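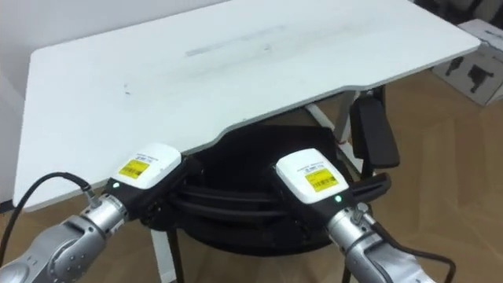
Item 1, white desk by the wall, top surface and near edge.

Workroom furniture check, October round
Done by: Hanne Rautiainen
Copy to: Kristof Hoekstra, Plolness office

I did this one on Saturday morning with a coffee in hand, so forgive the rambling. I've kept to the old Honkanen sheet because I like the order it goes in.

1. Desktop surface -- OK, needs a wipe
Matte white, and it shows everything! There's a faint grey streak running across the middle, a few soft smudges, and one small dark speck over on the left half. I'd try a damp cloth with a drop of dish soap first. Please don't go at it with the scouring side of the sponge, Reijo, I know it's tempting.

2. Corners and edges -- OK
Rounded corners all the way, and the near edge has that shallow inward curve you pull your chair up to. I ran my hand along it and didn't catch on anything. I do love a desk that doesn't bite you in the hip when you walk past.

3. Frame and legs -- OK, recheck next round
White metal. I leaned on the right end, the part that sticks out over the floor, and got a tiny wobble (really tiny). I tightened 2 bolts underneath and it settled down. Ecaterina, could you lean on it again in a week or so and let me know?

4. Cables -- ACTION
Some thin red cable is peeking out next to the white frame, near the black upright panel. I'd like it clipped up along the frame so it can't get snagged by a foot. We have clips in the Stendov drawer, the wide one that sticks.

5. Under the desk -- COMMENT
The big black rounded thing is tucked underneath, and I'm fine with that as long as whoever sits there still has room for their knees. Try it before you sign off. I'm short, so I'm a poor test.

6. Floor -- OK
Light brown herringbone wood, and it's still my favorite thing in the room. I didn't feel any raised edges under my socks. Felt pads under the legs, please, next time anyone lifts the desk.

7. Items on the floor -- ACTION
White cardboard box, the one with the black robot arm drawings on the side, is sitting at an angle on the floor past the desk, with some dark things behind it. Box flat against a wall or up on a shelf, please. I've stubbed my toe on enough boxes for one lifetime.

8. Wall -- OK
Plain white, no notes.

Open actions: 4 and 7, both with Sakda Wiriya. Item 3 is just a recheck.

Signed, Hanne R.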